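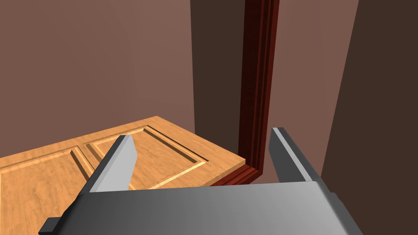
Wrist view in the Ondasell door task, gripper open.

6 min read

This tutorial sets up the door task in Ondasell, the household simulation kit from Prollberg, and runs it with a two-armed robot. It was written against the August build. You need a working install, the house asset pack, and a controller that accepts joint or end-effector targets.

1. Load the house

Start the launcher, choose the house pack, and load the room with the paneled door. The pack takes 2458 MB on disk. Leave the lighting preset at its default for the first run. The soft preset gives even shading on the walls and enough contrast on the door moldings for most edge detectors.

2. Set the views

Open the wrist view first. The two fingers should be in view with the door and the jamb visible between or behind them. If the palm housing fills the whole view, the mount offset is wrong. Reset it in the robot file and reload – changes made while the simulation is running are not saved.

Then open the body view. It takes in much more of the room, and the horizon can lean hard to one side depending on how the mount is rotated. Ondasell does not level it. Either train on it as is or apply the roll correction in your own code.
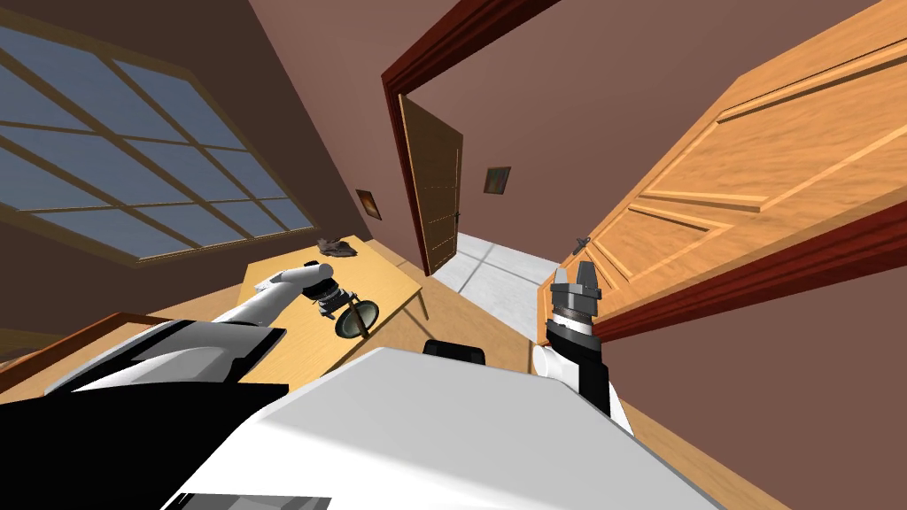
Direl Simulation Group

3. Assign the arms

In the body view, the right gripper is open in front of the orange door, close to the lever handle. The left is over the table with a round, dark-rimmed object. Set up the two arms as separate channels in the task file. A single combined channel also works, but a fault on one side then stops both.

Set the right-arm approach speed to 80 mm/s. Higher values load without a warning, and the fingers may strike the door panel before the contact solver responds.

4. Run and record

Set the episode limit to 300 steps and press Run. Write the joint states and both views to the same log folder. The exporter matches them by time stamp and skips any view stored elsewhere.

Check the first log before starting a batch. The handle contact field should be present even when its value is zero. If the field is missing, contact reporting is off in the task file.

Notes on the license

The single-seat license is $1498 and includes the house pack. The Palacios controller plug-in is sold separately and is not needed for any step on this page. Floating seats require a license server on the local network.

Known issue: closing the body view during a run also drops the wrist view from the log. Minimize it instead.

Inmaculada Cantero
Last edited 2/11/21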